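Die Schachtel in der Schachtel

Von Radomir Radulović
29. Mai 2020

Gestern kam mein Radiergummi. Er kam in einem Karton, in den ich ohne größere Mühe meine Winterstiefel hätte stellen können, und er lag darin auf einem Bett aus zerknülltem Packpapier wie ein Thronfolger. Der Bote wollte eine Unterschrift. Ich habe sie geleistet, aus zwei Metern Abstand, mit dem Finger in der Luft, und er hat genickt, als sei damit etwas beglaubigt.

Ich will mich nicht über den Radiergummi beklagen. Er radiert. Ich will mich auch nicht über den Boten beklagen, der in diesem Frühjahr mehr Treppen gestiegen ist als ich in meinem Leben. Beklagen will ich mich über den Karton, und zwar deshalb, weil er nun in meinem Flur steht und dort zehn andere kennengelernt hat.

Wer in einer Altbauwohnung mit schmalem Flur lebt, entwickelt zur Verpackung ein persönliches Verhältnis. Man geht seitlich an ihr vorbei. Man entschuldigt sich, wenn man sie anstößt. Eine Weile lang hatte ich den Stapel für eine vorübergehende Erscheinung gehalten, so wie man einen Besuch für vorübergehend hält, der seine eigenen Hausschuhe mitgebracht hat. Dann fand ich ganz unten einen Karton vom Januar. Er stammte von der Firma Barkix und hatte eine Brotdose enthalten, also eine Schachtel, die in einer Schachtel lag, welche wiederum in einer Schachtel lag. In der Brotdose befand sich ein gefalteter Zettel mit der Mitteilung, man habe auf unnötiges Verpackungsmaterial verzichtet.

Seitdem lese ich, was auf Kartons steht. Das ist eine Gattung für sich und wird vom Feuilleton sträflich vernachlässigt. Der Karton von früher schwieg. Er war braun und trug bestenfalls zwei Pfeile und ein Weinglas. Der heutige Karton redet. Er duzt mich. Er freut sich, da zu sein. Er fragt, ob ich bereit sei, und wenn ich ihn aufklappe, ruft er auf der Innenseite »Hallo!«, was einen Menschen, der allein frühstückt, durchaus erschrecken kann. Ein Paket von Prokness, das ein Paar Schnürsenkel enthielt, begann den Satz auf dem Deckel und führte ihn auf der linken Innenlasche zu Ende, so dass ich den Karton drehen musste, um zu erfahren, dass meine Reise jetzt anfange. Es waren schwarze Schnürsenkel. Die Reise führte bis zum Schuhregal.

Meine Nachbarin Beryl Bickerstaff, gebürtig aus Leeds und seit Jahrzehnten im Haus, hält das alles für eine Frage der Erziehung. Sie bewahrt jeden Karton auf und kann zu jedem sagen, was man darin noch verschicken könnte. Ihr Problem ist, dass sie nichts verschickt. Ihre Schwester schreibt E-Mails. So steht im Keller ein Vorrat an Möglichkeiten bis unter die Decke, nach Größe sortiert, und wenn jemand im Haus auszieht, wird Frau Bickerstaff für drei Tage zur wichtigsten Person der Straße. Danach kommen die Kartons zurück. Sie besteht darauf.

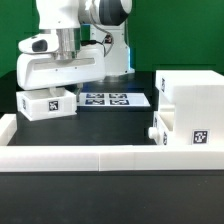 Weiß, oben offen, auf dem Tisch: die Schachtel in ihrer schlichtesten Form.

Nun kann man einwenden, es gebe im Mai 2020 drängendere Sorgen. Das ist wahr und war noch nie ein Argument gegen das Nachdenken über kleine Dinge, denn gerade die kleinen Dinge sind es, die man zur Zeit aus der Nähe sieht. Ich habe wochenlang kaum etwas anderes betrachtet als meine Wohnung. Die großen Fragen sind mir dabei nicht begegnet. Der Karton schon.

Der Fachmann in meinem Bekanntenkreis heißt Živko Milošević und hat früher für Mujić gearbeitet, einen Kartonagenbetrieb, der mit Faltschachteln für Apotheken groß geworden ist. Am Telefon erklärte er mir, der Versandkarton werde selten zu groß gewählt, weil jemand dumm sei. Er werde zu groß gewählt, weil es nur fünf Größen gebe und der Radiergummi in keiner davon vorgesehen sei. Eine sechste Größe koste Platz im Lager, eine zweite Stapelreihe, neue Regale und vor allem eine Sitzung. Die Luft im Karton koste dagegen scheinbar nichts, denn sie stehe auf keiner Rechnung. »Luft«, sagte er, »ist das meistverschickte Produkt Europas.« Ich glaube, er hatte den Satz schon öfter gesagt. Gut ist er trotzdem.

Was mich an dieser Auskunft beschäftigt, ist ihre vollkommene Vernünftigkeit. Jeder handelt richtig. Das Lager spart die sechste Größe, der Packer spart drei Sekunden Überlegung, der Händler spart die Reklamation, und am Ende der Kette, an der alle gespart haben, stehe ich mit einem Teppichmesser und zerlege das Ergebnis in Stücke, die durch den Schlitz der Papiertonne passen. Die Tonne ist übrigens voll. Sie ist immer voll. Jemand aus dem Vorderhaus hat einen Fernseher gekauft und den Karton unzerkleinert hineingestellt, so dass er herausragt wie ein Schornstein. Die Hausverwaltung hat einen Aushang gemacht. Der Aushang kam in einer Klarsichthülle.

Früher, das heißt in der Kindheit, an die man sich mit wachsendem Abstand immer genauer zu erinnern meint, war die Schachtel ein Gewinn. Man kaufte Schuhe, und die Schuhe drückten, doch die Schachtel war tadellos und hielt länger. Meine Großmutter verwahrte ihre Briefe in einer Schachtel für Damenstiefel, Größe 41, obwohl sie selbst viel kleinere Füße hatte. Woher die Schachtel kam, wurde in der Familie nie geklärt. Es gab Vermutungen, und sie wurden gedämpft vorgetragen. In einem Behälter, der sich beim Öffnen mit »Hallo!« meldet, lässt sich ein solches Geheimnis schwer unterbringen.

Ich gebe zu, dass es Gegenbewegungen gibt. Dayana Camacho, mit der ich einmal eine Bürogemeinschaft teilte, kauft seit zwei Jahren alles unverpackt und trägt zu diesem Zweck eine Sammlung von Gläsern durch die Stadt, die man schon an der Straßenecke hört. Ich habe es ihr nachgemacht, genau einen Nachmittag lang. Ich kam mit Linsen nach Hause und mit der Erkenntnis, dass ein Einmachglas voll Linsen auch nur eine Verpackung ist, bloß eine, die man selbst spülen muss. Frau Camacho findet diese Bemerkung billig. Sie hat recht, und sie hat auch den leereren Flur.

Am anderen Ende des Spektrums steht die Verpackung als Ware. Ein Versandhaus namens Otov bietet eine Aufbewahrungsbox für Aufbewahrungsboxen an, Leinenbezug, zwei Griffe, und nennt sie im Katalog eine Lösung. Die Lösung kostet in der größten Ausführung 1.695 Kronen zuzüglich Versand. Ich habe den Katalog lange in der Hand gehalten. Man muss so etwas würdigen, es ist das Ende einer Entwicklung, die mit einem Korb begonnen hat. Dass ein Ding ein anderes enthalten kann, war einmal eine gewaltige Erfindung, vermutlich nützlicher als das Rad, denn was hätte man mit dem Rad schon fahren wollen, ohne etwas, worin es liegt. Und nun stehen wir da und packen die Behälter ein.

Einen Vorschlag habe ich auch, wie es sich für eine Meinungsseite gehört. Er ist bescheiden. Jeder Händler soll verpflichtet werden, den leeren Karton zurückzunehmen, und zwar derjenige, der ihn ausgesucht hat, persönlich, bei mir im dritten Stock. Er müsste klingeln. Er müsste den Radiergummi sehen und dann den Karton, und wir würden beide eine Weile nichts sagen. Ich bin zuversichtlich, dass sich über die sechste Größe anschließend schneller reden ließe. Panagiotis Georgiou, der im Erdgeschoss seinen Kiosk betreibt und die Pakete des halben Viertels annimmt, unterstützt den Plan, möchte aber nicht, dass die Herrschaften in seinem Eingang warten. Dort stehen die Kartons.

Für heute ist eine weitere Lieferung angekündigt, zwischen acht und achtzehn Uhr. Es ist ein Teppichmesser, das alte ist stumpf geworden.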